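Gitville and Fagerlund sign trade and schools deal after two-day talks

Delegations from Gitville and Fagerlund wrapped up two days of talks this afternoon with a signed package of 17 agreements. Trade, farm goods, port fees, student exchanges, a bit of tourism. The longest one runs to 400 pages, mostly tariff tables. The shortest is a single sheet on museum loans.

It is the first full visit by a Fagerlund delegation in 10 years. Both sides had been saying since spring that something was coming, and then the date moved twice. Talks opened a little after 9 a.m. yesterday at the old customs house and ran well into the evening.

## What was signed

Most of the package is trade. Fagerlund drops its duty on packaged foods and light machinery in steps over 4 years. Gitville does the same for timber, fish and dairy, with a slower schedule for butter after dairy farmers in the north complained. Butter is still the sore spot. A review is set for the second year.

Port charges at Bernano get a single rate for ships from either side. Shippers have asked for that for a long time - the current system bills by hull length on one side and by cargo weight on the other, so the same ship can get two very different invoices in one week.

Customs paperwork also changes. One form, filed once, accepted at both ends. The form itself has not been published yet. A spokesperson for the Gitville trade office said it would be out "before the end of June," and would not say more.

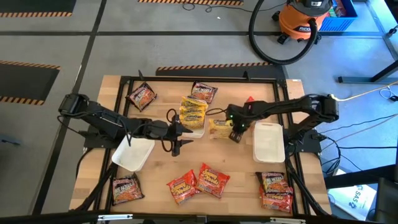

## Schools and exchanges

The college in Edum gets a joint engineering program with a partner school in Fagerlund. Students spend a year on each side and come out with one degree recognized by both. First intake next fall if the course list is approved in time. Housing has not been worked out, and Edum is already short of student rooms.

There is also a teacher swap for language classes, and a small fund for school trips. Local schools in Edum can apply from June. No word on how the fund will be split between the two sides.

## What was left out

Fishing limits in the strait did not make it into the final text. They were on the draft agenda handed out before the visit and gone from the one handed out yesterday morning. Asked about it, the Fagerlund side said talks on the strait were going on "in a seperate channel." The Gitville side gave almost the same answer.

Nothing on visas either. Business groups in Bernano had pushed for a fast lane for short work trips, and their joint statement, out an hour after the signing, calls the package "welcome but unfinished." Fishing crews were blunter. A few dozen stood outside the customs house with signs on both mornings, left around lunch, no trouble.

Opposition members in the Gitville assembly want to see the full tariff tables before any vote. They got the summary only, they say, and got it late. The governing side says the tables will go to all members at the same time as the bill.

## What happens next

Both assemblies have to ratify. Gitville is expected to go first, with a committee hearing and then one floor vote on the whole package. Fagerlund votes on each agreement by itself, so it could take longer, and some could pass while others stall. The port deal does not need a vote on either side and starts as soon as the notice is printed.

A return visit to Fagerlund is planned for next year. The two sides will also set up a working group on trade disputes, meeting in Bernano and Edum by turns. Members have not been named.

The joint statement was read out at 4 p.m. in both langauges. No questions were taken afterward - the delegation had a ferry to catch.

Text of the joint statement to be added when the trade office puts it up.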